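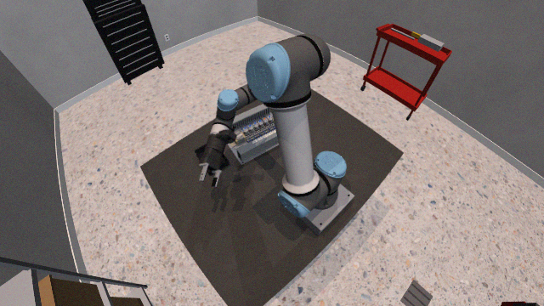 Cream terrazzo with flecks of gray, blue, brown and rust. Gray walls, dark gray mat.

I have been thinking about floors for 33 days. My sister says this isn't a personality, but she has carpet, so what does she know.

It started when we pulled up the old vinyl in the back room and found bare concrete with a crack running from the door to the window. I figured we'd slap something cheap over it and be done by the weekend. Then I went to Mäkelä to look at tile, saw a speckled terrazzo sample on the counter and completely lost my head (it was the little rust-colored bits that did it).

Real poured terrazzo is way out of our budget, in case you were wondering. The first quote made me laugh out loud on the phone, and I had to apologize. Terrazzo-look tile is another story, and Hendell had a discontinued batch they were happy to get out of their warehouse. We paid $400 for the lot, grout not included. I always forget grout.

Picking colors when you can't pick colors

Once the floor was settled, everything else got harder. Cream with specks goes with everything, so you end up holding paint chips against it for hours. I wanted green walls. My husband wanted white. We've landed on gray, which neither of us asked for, and I kind of love it!

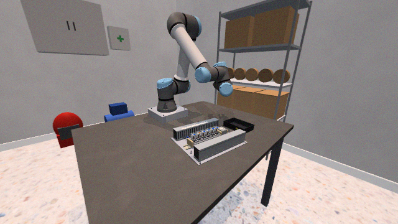
Dark grey-brown top with a bit of light blue nearby. This is the combination I keep coming back to.

The table was a whole other argument. I had my eye on a pale oak one in Felton, but it would have shown every coffee ring, and I am a person who leaves coffee rings. Dark it is. I'm bringing in the blue with chair cushions, plus a lamp if I can find one that doesn't look like it belongs in a dentist's office.

Then there's storage. I went back and forth between closed cabinets and plain metal racks, and the racks won because I never put anything away if there's a door involved. Three long shelves, a few boxes, done.
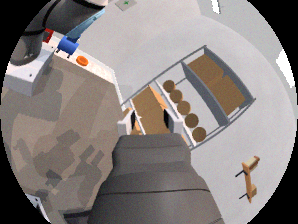

What's left to do

The tile goes down next week. Bogdan Malinowski did our neighbors' kitchen and he's coming over with his wet saw, so I only have to make sandwiches and stay out of the way. He's already told me the crack needs filling first — I'd been hoping he wouldn't notice.

After that it's baseboards, paint, and finding out whether the door still opens once the floor is higher. I measured 3 times and got a different number each time. If anyone has a trick for trimming the bottom of a solid door without splintering it, please leave me a comment.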